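Household Logistics, Unit 4
Packing Small Things: Cables, Cartons and the Claims Made About Them
Course notes prepared by Armelle Gilbert

Read before the session. Bring one carton from home, any size, with whatever cords you would normally put in it. Do not tidy it first.

4.1 What this unit is about

Most advice on packing comes from people selling something to pack with. That does not make it wrong, but it should make you slow to write it down. In this unit we look at the plain corrugated carton and the power cord, two items found in nearly every home and office move, and we ask which of the usual rules hold up when you try them on a table.

I have taught this unit long enough to have changed my mind on several points. Where I am unsure I say so. If a classmate tells you there is one correct way to coil a cord, ask what happened when they tried the others.

4.2 The carton

A corrugated board has a wavy layer glued between flat ones. The waves, called flutes, give the board its stiffness, and a box is strongest when the flutes run up and down in the side walls. Turn the box on its side and much of that strength is gone. This is old knowledge and I have no quarrel with it.

I do quarrel with the habit of reading the strength stamp on the bottom as a promise. The stamp describes board tested under set conditions. Your box has been in a garage through July, it has been opened and taped four times, and one corner is soft. No stamp covers that. Press the corners with your thumb. If a corner gives, use the box for pillows.

Flaps get less attention than they deserve. A flap has a fold line, and each time you bend it back hard the fold weakens. On a box you will use once, who cares. On a box that goes back and forth between two rooms for a month, the flaps fail well before the walls. Fold them outward along the crease and leave them at whatever angle they rest. Forcing them flat against the side looks neat and shortens their life.

You will hear that the flaps should be taped down while you pack. I tried this with two groups of students. The taped group complained about torn board when the tape came off, and the other group complained that a flap kept getting in the way. I call that a draw. If the box sits low on the floor, leave the flaps alone. If it sits at elbow height and you are reaching over it all afternoon, tuck the near one under.

4.3 The cord

Coiling is where opinions get loud. There are three methods in common use.

Elbow wrap. Hand to elbow, round and round. Quick, and bad for long cords, because it puts a twist into every turn and the twists have to go somewhere. For a short power cord the harm is small. I have never seen a desk lamp cord ruined by it, though I have read many warnings.

Over-under. Each second loop is turned the other way, so the twists cancel. Stage crews use it, with good reason, on long cable that must be thrown out straight. For a cord of arm's length it is a nice skill and mostly a waste of your time.

Loose loops. Hold one end, let the cord fall into the loops it already wants to make, and stop. Cords have a memory from the way they were first packed. Go along with it and the coil stays put with very little help.

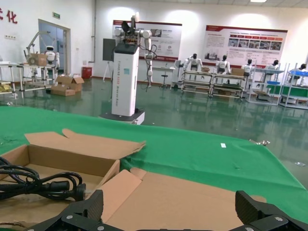
I teach loose loops first and grade only on the result. Put the coil down, let go, and wait. If it has sprung open by the time you have found the next cord, your loops were too tight or went against the set. Do it again a little larger.

Mind the plug. It is the heaviest and hardest part of a power cord and it does most of the damage in a box. Prongs scratch screens, dent soft plastic and catch on the next cord. Some packers cover the prongs with a cardboard sleeve. I do this for plugs that travel beside anything with a glossy face, and skip it otherwise.

4.4 Ties, clips, sleeves and other purchases

The Pandon tie set comes up every year. A student brings one in, we use it, it works. So does a strip of cloth. The Hilura cord sleeve holds a bundle tidily but takes two hands and some patience to load, and in class three students out of three went back to plain ties by the second box. A small sample, I know. The maker's leaflet gave no sample at all.

Rubber bands I advise against for storage. They dry out and stick. For one afternoon they are fine.

A twist tie with a wire core is fine on a thick power cord and less kind to a thin one. Do not pull it tight. You want the coil held, and it does not need to be strangled.

4.5 Labels

"Misc. cables" is a confession. Write what the cord belongs to, on the cord, while it is still in your hand. Masking tape folded over on itself makes a flag you can write on with any pen.

The Juvent numbering scheme, which some of you will have met at work, gives each cord a number and keeps the meaning on a separate sheet. In a storeroom with 500 cords and a person paid to mind the sheet, it may be worth it. At home the sheet goes missing. I once inherited a cord marked 2258 and I still have no idea what it powers.

4.6 Small loose parts

Screws, feet, brackets, the odd bit of metal that came off something. These should never go straight into the carton. The bottom seam of a box is a slot, and small parts find it. Bag them and tape the bag to the thing they came from, or put the bag in an envelope with the name on it. Check the work table before you close the box, and then check the floor.

A cloth on the table helps more than I expected. Parts roll less, and a plain cloth in a strong color shows up metal and scraps well. Patterned cloth hides them. I would not buy a cloth for this.

4.7 Exercise

Work in pairs. Time allowed: 70 minutes, including the break.

Empty your carton onto the table. Test each corner with your thumb and note any that give.
Coil every cord by the loose loop method. Your partner then coils the same cords by elbow wrap. Swap and compare after the break.
Label each cord with what it powers. If you do not know, write "unknown" and set it aside.
Repack with the heavy plugs low and away from anything that scratches.
Carry the carton once around the building, set it down, open it, and write down what moved.

Hand in 200 words on what moved and why you think so. I am not interested in whether your box looked nice. If your results disagree with these notes, say so plainly and describe what you did, and we will repeat it in front of the group.

4.8 For next time

Read the Amin handout on fragile items, and mark every sentence that gives a rule with no reason behind it. I found eleven. We will try as many as the crockery allows.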